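Gellska Heated Mattress Pad – Owner's Guide
Section 4: Fitting the Pad and First Use
Revised 2025-01-11

Read this section before plugging anything in. If you have already plugged it in, unplug it, read this section, and we will say no more about it.

Before you start

You will need the pad, the control unit, the power cord and a bare mattress. A second person helps with anything queen size or larger. The pad is marked HEAD at one end in letters we thought were large enough. After the first year of support calls we made them larger.

The pad fits mattresses up to 16 inches deep. On anything deeper, the corner elastic will hold until you are asleep and then let go.

4.1 Fitting the pad

1. Strip the bed down to the mattress. A mattress protector may stay on if it is thin cotton. Foam toppers must come off and stay off.
2. Unfold the pad and lay it flat, quilted side up, HEAD end toward the pillows. The socket should come out at the foot of the bed.
3. Hook the elastic skirt over the two foot corners first, then the two head corners.
4. Smooth the pad from the middle outward with your hands. Feel for folds. A fold you can feel is a hot spot later.
5. Put on a fitted sheet. One sheet is plenty.

CAUTION: Do not pin, staple or tape the pad. The wires inside run closer to the edge than you would guess.

4.2 Connecting the control unit

1. Push the plug on the control cable into the socket until it clicks. If there is no click, turn the plug over and try again.
2. Route the cable down the foot of the bed and along the floor. Keep it out from between the mattress and the frame.
3. Plug the power cord into a wall outlet. Extension cords are not suitable, including the good one.
4. The light on the control unit shows amber for a few seconds, then green.

NOTE: Dual-zone models (Murkik and Durrani) have 2 control units. Each one runs the side it is plugged into. If you are cold and the person beside you is roasting, swap the plugs before discussing it further.

4.3 First warm-up

1. Set the dial to LOW and leave it for 20 minutes with the bed made.
2. Check the surface by hand. It should be evenly warm, with no cold stripes.
3. Turn to MEDIUM and check again after 10 minutes.
4. Switch off before getting in, or turn back to LOW if you mean to sleep with the pad on.

At the surface, LOW settles at 80 degrees Fahrenheit, MEDIUM at 91 and HIGH at about 105. HIGH is for preheating. It shuts itself off after an hour, whatever you say to it.

A slight smell of new fabric is normal on the first evening. A smell of anything else is a reason to unplug the pad and turn to Section 9.

4.4 Keeping the bed clear

Heat needs somewhere to go. Cushions, folded blankets, laundry you intend to deal with and large soft toys all trap it, and the spot underneath gets hotter than the dial says.

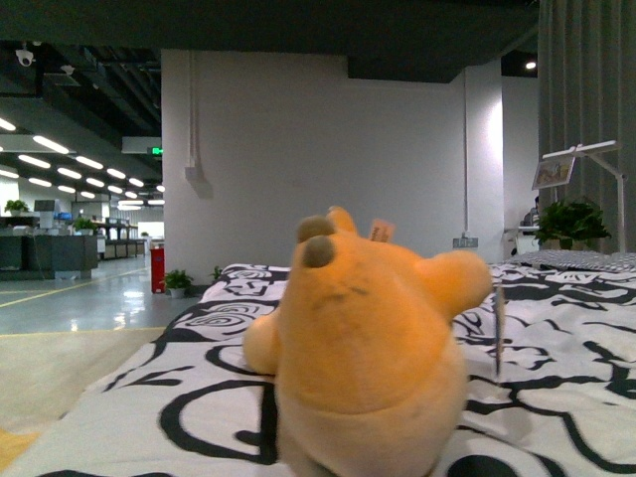 Clear the bed before you preheat, and put everything back once the pad is off. Pets usually find the warm side within a day. Dogs may be moved. For cats, see the note on claws in Section 7.

CAUTION: Never use the pad under an infant, or under anyone who can't feel heat or work the control.

4.5 If the light is not green

Steady amber: the plug is not fully home. Push until it clicks.
Flashing amber: the pad is folded somewhere. Go back to 4.1, step 4.
Red: unplug, wait five minutes, try once more. Once.
No light: try a lamp in the same outlet.

If red comes back, stop using the pad and write to Hammad Bajwa at the Zollirdale service desk with the serial number from the corner label. Please do not cut the label off to send it in. We get several every February.

Continue to Section 5: Timers and Overnight Settings.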